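Holiday family portrait: do you make the kids redo it?

papercrane_ma
OK so I need some outside opinions before I lose it. We did our yearly family portrait at the Firnell studio in the mall, the one by the food court. I paid for the 8 print package in advance. My youngest is four and in every single pose he is doing this thing where he sucks his lips in so it looks like he has no mouth. Every one! The older two look great. My husband looks fine. I look like I'm trying not to yell, and I was.

My mother-in-law says redo it. My husband says it's the best one we've ever had and wants it huge over the couch. Retakes are free if you book before February, but it's a 13 mile drive and I'd have to get all three of them back in the sweaters.

What would you do??

bostodov_dad
Keep it. We have one from when my daughter was in kindergarten where she's holding her own ear the whole time. Just holding it. She's in high school now and it's the only one anybody asks to see when they come over.

lindenstreet
Going to disagree with the dad above. I was the kid with the funny picture. It went on the wall and it stayed on the wall until I moved out, and every boyfriend I ever brought home got the tour. My parents thought it was adorable. I did not. I'd do the retake, hang the nice one, and put the silly one in a drawer for him to laugh at when he decides it's funny.

papercrane_ma
Hmm. That's fair, I hadn't thought about it from his side. He's four though, he thinks it's the greatest thing he's ever done. He showed the mailman.

tuba_and_toast
lol he showed the mailman

Get the big print. Our studio one cost me 297 bucks with the frame, all four of us perfectly behaved, and I walk past it every day and feel nothing. My phone has something like a million pictures of my kids being weird and those are the ones I go back to when I can't sleep.

Also the retake is never as good. You go in annoyed and they can smell it on you. We tried it once with my son when he was in second grade, bribed him with a pretzel the size of his head, and the result was the exact same face but with salt on his chin. I paid for that one too, because by then I was too tired to argue with the girl at the counter. 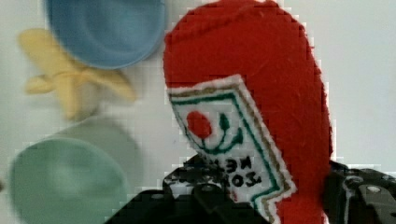

So that's my vote, and if your mother-in-law wants a nice one she can take him herself. Mine offered to do it exactly one time. They came back in under an hour and we've never discussed it.

orban_st_mom
Which Firnell is this, the one that used to be on Orbán Street? If so, ask them to swap heads! Mine did it for no charge. They took my son's face from a different pose and stuck it on. You can kind of tell if you look at his neck but my parents never noticed.

papercrane_ma
Same one, they moved. But there is no good head to swap in, that's the trouble. I went through all of them with the lady, and she was so patient. Lips in, lips in, lips in, one where he's looking at the ceiling with lips in.

lindenstreet
Swapping heads is creepy, sorry. At that point just draw him in.

orban_st_mom
It's really not creepy, it's a normal thing they offer. It took them five minutes and everybody was happy. No need to be snippy.

lindenstreet
Wasn't being snippy, I just think a picture should be of something that happened.

cillia_knits
My grandma had one from 2000 with all the cousins on the stairs and my brother is crying so hard he's purple. She had copies made for the whole family. When she passed, that was the one we all wanted. Do with that what you will. I'm on the keep side, but maybe hallway and not over the couch? Over the couch is a lot of couch time with that face.

bostodov_dad
Hallway is a good compromise. Ours is by the bathroom, so guests see it sooner or later.

papercrane_ma
Update, 30th December: we're keeping it. I asked him if he wanted to go back and do it over and he said "no, I did it good." So that was that. Medium size, hallway, and the small ones are going out late with the thank you notes. My MIL is getting one in a frame – a nice frame, I'm not a monster. I didn't cancel the retake slot yet though, in case I chicken out.

tuba_and_toast
Cancel it!!

lindenstreet
I'd still go, but glad you asked him first.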